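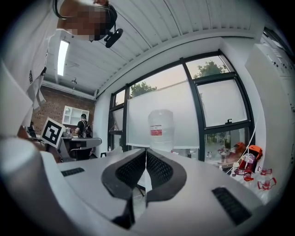
**Does this set tell you how people keep a drinks corner in order?**

It tells you how one drinks corner was kept, in one room, and anybody who quotes it for more than that is guessing.

# Millell Drinks Corner Notes

Tags: Data Cards > Home & Office > Water, Cups, Tabletops

14 shares | 3 comments

## What is in it

244 short entries on the water dispenser and the table next to it at Millell: what stands there, where it gets put back, what ends up on top of things it shouldn't be on top of. Each entry is a line or two of plain text with a time of day and a place word (`dispenser`, `table`, `sill`, `chair`, `shelf`, `floor`). Collected in June. Maintained by Prilik.

The set grew out of an argument with the Hallgrímsson tidiness checklist, which claims that a shared drinks table "stays sorted once every item has a home." I didn't believe it then. After 244 entries I believe it a little less, though I admit the entries don't settle it.

## The corner

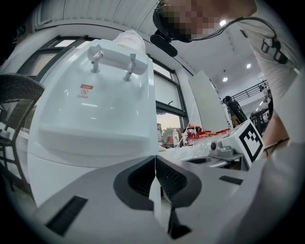
*Fig. 2. Dispenser and tabletop by the windows, Millell.*

Two spouts, a drip ledge under them, and a warning label that I doubt many people read. The wicker chair is filed under `chair` even when the entry is really about whatever was left on it. The cups with red lids are filed under `table`, and so is the bottle with the red cap.

The top of the dispenser is the interesting part. The checklist treats it as not being a surface. In the entries it is plainly a surface: cloths go there, and so does anything a person is holding when they need a free hand for a cup. I added the place word `dispenser-top` for this after the first 30 entries, so the early ones need care. They were not recoded.

## Fields

- `id`: running number
- `time`: time of day, to the nearest quarter hour
- `place`: one of the place words
- `item`: everyday name, lower case
- `note`: free text, sometimes blank

## Known problems

- "Put back" was judged by whoever wrote the entry. Two writers could disagree about the same cup, and did.
- `item` is not controlled. You will find `lid`, `cup lid` and `top` for what is probably one kind of thing.
- 9 entries have no place word. I left them in.
- Mornings are thin. Any claim about mornings from this set should be ignored.
- The wall shelf is barely covered. It has plenty of compartments and very few entries, which may mean it works well or may mean people writing notes by the dispenser didn't walk over to it.

## Should you use it?

For trying out a labeling scheme, fine. For deciding where to put your own cups, I would look at your own table for a week first. Astness asked whether the set could be stretched to 1,000 entries by rewording the existing ones. It could, and it would then be a worse set with a bigger number on it.

Corrections are welcome if they name the `id`.

**Related items**

- Prilik: Place words, revised list
- Astness Cupboard Notes
- Why "a home for everything" is hard to test
- Millell Wall Shelf Notes (draft)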